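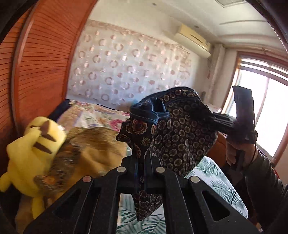
Unit 9: Repeat Structures in Printed Cloth

Course handout, Surface Pattern and Textile Printing
Revised 25 Apr 2020

9.1 Scope

This unit covers the geometry of repeating patterns on printed cloth: how a repeat is defined, how it is measured, and how it is laid out so that it prints without visible seams. Color separation is covered in Unit 10. Woven and knitted patterns follow different rules and are left out.

Read sections 9.2 to 9.5 before the lab session. Section 9.6 is needed for the written assignment only.

9.2 Terms

Motif. A single drawn element, such as a leaf, a dot or a medallion. A motif may have its own internal symmetry.

Repeat unit. The smallest area of the design that, when copied by translation alone, produces the whole pattern. It usually contains several motifs, some of which cross its edges.

Repeat height and repeat width. The vertical and horizontal distances between identical points in the pattern. On rotary equipment the repeat height is limited by the circumference of the screen.

Ground. The area of cloth not covered by a motif. The ground may be printed, dyed, or left as the base cloth.

Coverage. The share of the repeat unit taken up by motifs, given as a percentage. A densely printed cloth has high coverage and little continuous ground.

Toss. A layout in which motifs point in several directions, so that the cloth has no fixed top.

9.3 Standard layouts

Block repeat. Units are stacked in straight rows and columns. It is the easiest layout to check and the one most likely to show unwanted lines, as any gap in the unit lines up with the same gap in every neighbor.

Half-drop. Each column is shifted down by one half of the repeat height. The shift breaks up horizontal lines and makes the repeat look wider than it is. Most large floral designs use it.

Brick. Each row is shifted sideways by one half of the repeat width. It breaks up vertical lines. Note that a brick layout is a half-drop turned through 90 degrees, but the two behave differently on a roll of cloth because the cloth has a lengthwise direction.

Fractional drop. The shift is one third or one quarter of the repeat height. Matching panels becomes harder, and more cloth is wasted at the cutting stage.

Mirror. Alternate units are reflected. The repeat unit in the strict sense is then twice as large as the drawn unit, since translation alone must reproduce the pattern.

9.4 Round motifs

Circles and medallions need separate treatment. A circle has no direction, so a layout of plain circles can be used either way up. Once the rim is scalloped or rayed, the number of divisions matters. A rim with 14 equal divisions looks the same after each turn of 360/14 degrees. When such motifs are scattered, each one should be turned by an angle that is not a multiple of this value, or the turning will have no effect.

Packing. Circles of equal size cover at most 90.7 percent of a plane without overlap. This maximum is reached when the centers lie on a triangular grid. On a square grid the figure is 78.5 percent. A design that needs higher coverage must use more than one size, add filler motifs in the gaps, or allow overlaps.

Mixed sizes. Place the largest circles first, then the middle sizes, then the smallest. Three sizes are enough for most work. Check the layout at arm's length after each size has been placed — errors in the first set cannot be hidden by the later ones.

Overlaps. Decide which motif lies on top and keep to it at every edge of the unit. A common fault is a pair of medallions that overlap one way at the left edge and the other way at the right.

9.5 Measuring a repeat from a sample

Lay the sample flat with the selvage to the left, if a selvage is present. If not, find the lengthwise grain by pulling gently in both directions; woven cloth normally stretches less along the warp.

1. Choose a motif that is easy to recognize. Avoid the most common motif in the design.
2. Mark a fixed point on it with a pin.
3. Move straight up the cloth until the same point occurs again with the same neighbors. Record the distance as the trial height.
4. Move straight across in the same way. Record the trial width.
5. Test for a half-drop by moving one half of the trial width across and one half of the trial height up. If the same point occurs there, the layout is a half-drop or a brick. These two cannot be told apart from this test alone.
6. Repeat steps 1 to 5 with a second motif. The two results should agree within 3 mm on a stable woven cloth.

Step 3 is where most errors occur. Two motifs may match in shape and color while their neighbors differ, which gives a height that is too small.

Worked case. The Umcombe sample has a trial height of 316 mm. The half-drop test succeeds, so the vertical shift between columns is 158 mm. The Barbier sample has the same trial height but fails the test and is a plain block repeat. The Sonon sample is too small to hold a full repeat in the lengthwise direction; report the width only and state that the height is unknown.

9.6 Written assignment

Answer all parts. Show your working.

(a) Draw a repeat unit for a medallion design in two sizes, laid out as a half-drop. Mark every motif that crosses an edge, and its matching position on the opposite edge.

(b) Work out the coverage of your unit. Treat scalloped rims as plain circles with the mean of the inner and outer radius.

(c) Redraw the unit as a block repeat and list the lines that become visible. State the smallest change that would remove each one.

(d) The Dradau sample is a mirror layout. Give the height and width of its true repeat unit and explain how these differ from the drawn unit.

Drawings should be at full scale on grid paper, with edges in pencil. Part (c) may be done on tracing paper laid over part (a). Samples stay in the lab and may be photographed. Marked work is handed back with the Unit 10 notes.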